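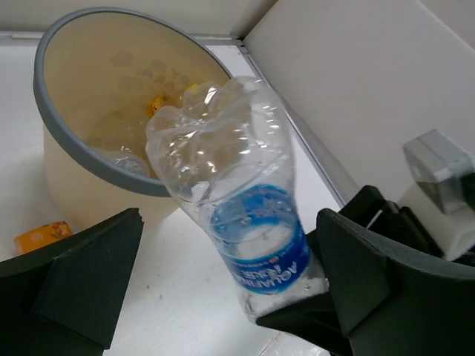 *Wrist cam, bottle over the bin. Crushed Aquafina, episode 8 of the day.*

**Thread: How many bottles is enough bottles?**

**tinplate_tam** wrote:

We're collecting demos for a rubbish-sorting policy. Teleop, one arm, white table, one round bin. We have 496 episodes of picking things up and putting them in, and I'd say most of them are drinks bottles in various stages of despair. The policy is lovely on bottles. Give it a small orange packet and it hovers over it like a man choosing a sandwich.

Do I keep going with bottles until the grasp is perfect, or stop and do packets? Malou Østergaard, who runs our project, wants the next batch planned before I touch the controller again.

**grommetless** wrote:

Stop doing bottles. You had enough at 200.

**Brorari** wrote:

Disagree with grommetless, as is traditional. Clear plastic is horrible. Every crease throws a white highlight and the wrist camera sees a different object each time you turn it ten degrees. We did 300 on clear bottles alone in January and the last hundred still helped.

What I'd change is the label. If every bottle you own has a nice blue band round the middle, your policy has learned to find blue bands. Peel some.

**tinplate_tam** wrote:

> Peel some.

I have now peeled some. It grabbed my sleeve instead. My sleeve is blue.

**grommetless** wrote:

I rest my case, and Brorari's, annoyingly.

**pallet_jill** wrote:

Look at where you're holding it, though. Fingers on the lower end, the twisted bit sticking up over the rim. Do you always grab the bottom? If so, it'll never learn what to do when a bottle is lying the other way round. Mine spent a fortnight trying to rotate the table.

Also, do you empty the bin between episodes? I can see another clear bottle in there and a couple of yellow things.

**tinplate_tam** wrote:

Mostly the bottom, yes. The crushed end slips.

Bin gets emptied when it's full or when I remember, so when it's full.

**castellanos_k** wrote:

Leave the bin alone, a part-filled bin is good data. The one at work always started spotless because our operator was a tidy person, and the first time the policy met a bin with things in it, it politely took them out again.

**Brorari** wrote:

Part-filled is fine as long as it's not always the same part. Same three bits of junk in the same spot for a whole afternoon and you've trained it on wallpaper.

**pallet_jill** wrote:

And keep the fumbles. Drop it, pick it up again, save the episode.

**grommetless** wrote:

No. Keep the recoveries, bin the fumbles. If the operator dithers for ten seconds, the robot learns to dither for ten seconds, and it has more stamina than you.

**pallet_jill** wrote:

You can't have a recovery without a fumble, grommetless.

**grommetless** wrote:

You can trim it.

**tinplate_tam** wrote:

Right. Plan sent to Malou — packets next, a few peeled bottles mixed in, half of all bottle grasps from the crushed end, bin contents shuffled between runs. Fumbles kept but tagged, so you two can carry on without me.

Also wearing a grey jumper.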